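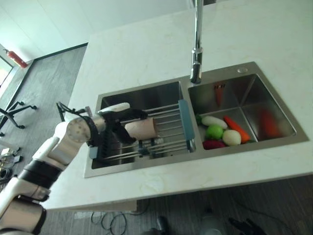

Ebere Aliyu wrote:
> We are pricing the Nalura arm with the three-jaw hand for a small
> kitchen cell. The sales sheet says it will handle paper cups without
> crushing them. Has anyone on the list run it near a sink? And is the
> Iltik service plan worth paying for in the first year?

Lists > Hardware > Arms and Grippers
Filed under: Product Reviews, Grippers

Ebere,

We have had the Nalura kit on trial since October, on a counter with a double-bowl sink and a rack over one side. Cups are most of what we give it, plus play vegetables in the other bowl.

The force setting matters more than anything else. Ours came with the grip set too high for paper - fine for the carrot, bad for cups. After we lowered it we logged 989 cup picks and had 74 failures, mostly slips when the hand came in at a low angle. I would not call that ready for a paying customer, but it is better than the Jevport hand we sent back. 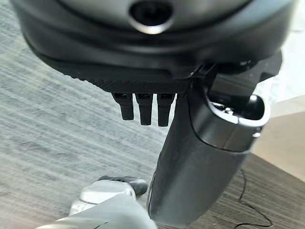
The fingers themselves have held up well. I have had no cracked tips and only one loose screw, which I caught on a morning check. Replacement fingers come from Olaniyan, and the set we ordered took longer than quoted. Order a spare set with the kit.

On the service plan, Iltik wanted 2386 dollars for the year and came down to 1664 when we dropped the on-site visits. We took the cheaper one. Phone support has been good before noon and slow after that.

Settings I would start from:

1. Turn the grip force down to the lowest step that still lifts an empty cup, then go up one.

2. With a cup on its side, bring the fingers in across the wall and keep the pressure away from the open end.
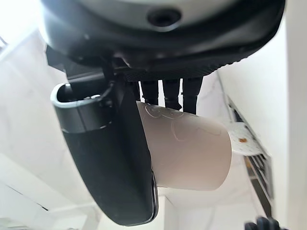

3. Slow the last part of the move over the rack. The default speed is too fast for anything that light.

I can send the config file off list if you want it.

Senan Ní Bhriain

4 replies | 0 shares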